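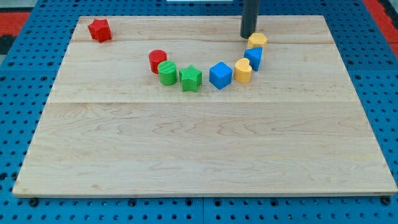 Maple planks on the blue perforated base.

Kioko Maple Board Oil, Six Months of Cutting Boards and One Very Thirsty Tabletop

I have a drawer full of half-used wood finishes, and my family would like me to stop adding to it. Mineral oil from the drugstore, a tin of beeswax something that went hard, a bottle of walnut oil I bought on vacation and was then too nervous to use because my nephew has allergies. So when I ordered the Kioko board oil back in the fall I told everyone it was going to be the last one. We'll see about that, but I've gotten far enough into the bottle to have opinions.

Kioko sells it in two versions, plain and "with wax." I bought the plain. It comes in a squat bottle with a flip cap, and the flip cap is my first complaint. It doesn't seal all the way. I keep mine upright in an old yogurt tub in the cupboard because the first week I laid it on its side and came back to an oily shelf, an oily box of birthday candles and an oily manual for a blender we no longer own. If you order this stuff, find it a tub.

Now the good part. It goes on beautifully! I warm the bottle in a bowl of hot tap water for a few minutes, pour a puddle about as big as a pancake in the middle of the board and push it around with a piece of old T-shirt. Maple is fussy about this kind of thing. It's tight-grained, so a lot of thick oils just sit on top looking shiny and then come off on your bread. The Kioko is thin enough that by the time I've done the edges, the middle already wants more. I let it sit overnight, wipe off whatever's left and that's it.

The smell is very faint, sort of like a new pencil. My sister says it smells like nothing and I'm imagining the pencil. Either way it doesn't get into food, and I tested that the hard way by cutting a melon on a board I'd finished the same morning (don't do that, I was in a hurry).

How does it compare? I ran it against the Pindura butcher block oil, which is what I'd been using for a couple of years and which plenty of people swear by. I have two maple boards that we bought at the same time, so one got Kioko and the other stayed on Pindura all winter. Same sink, same soap, same abuse. The Pindura board came up a little yellower, a warm buttery color that looks great in the first week. The Kioko board stayed closer to bare maple. If you like your maple pale, and I do, that's a real point in its favor. If you want your kitchen to look like a cabin, get the Pindura.

Water beading was close to a tie. The Pindura board beaded longer right after a fresh coat, but by the third week I couldn't tell them apart, and both were due for another go by the end of the month. I'd read a review that claimed you could leave the Kioko for a whole season between coats. Maybe if you only cut crackers. We cook most nights, and a month is what I got – sometimes less when the heat was on and the air in here was dry enough to crack your knuckles.

I also tried it on something bigger. We have a maple-topped side table that came out of a school sale in Utville, and somebody before us had scrubbed it down to the bare wood and left it that way. It drank the first coat in what felt like minutes. It drank the second coat too. I ended up putting on 6 coats over two weekends, sanding lightly with 400 grit between the first few, and that's where I'd tell you to slow down and do the math on price, because a big thirsty surface will empty one of these bottles fast. For furniture I'd go with a proper hardening finish next time. This stuff never really cures, it's a food-safe oil and it behaves like one, so a sweaty glass will still leave a ring. Mine has a ring. It faded some after I rubbed in more oil, but I know where it is.

A few smaller things, in no order. Raised grain: the first time you wash a new maple board it goes fuzzy, and no oil will stop that. Wet it, let it dry, knock the fuzz off with fine paper and then oil it. The instructions on the Kioko label skip this completely, which seems like a strange thing to leave out. The Skudavham applicator pad they try to sell you at checkout is a square of felt with a knob glued on. Mine lost its knob in March. Use the T-shirt. And please lay your oily rags out flat to dry somewhere airy, even with the gentle oils. It's a good habit to have for the day you switch to something that can heat up.

Cleaning off old buildup is the one job where I was let down. The website says the oil will "refresh" a gummy board. I had one with a tacky patch from that beeswax tin and the Kioko made it a bigger tacky patch. Hot water, dish soap and a plastic scraper did the trick in the end, then a good long dry, then oil.

When I last looked there were 1,734 ratings on the store page and an awful lot of the low ones were about the cap, so I know it's not only me. A few people said customer service mailed them a pour spout when they wrote in. I wrote in too and got a discount code, so your luck may vary.

Would I buy it again? For cutting boards, spoons and that sort of thing, yes, and I'd buy the plain one. The color is lovely on maple, it's easy to put on and a bottle goes a long way on small pieces. For a tabletop, no. Four stars, and I'll happily make it five if they fix the cap.

Updated April 1, 2024: I've started the second bottle. Same cap.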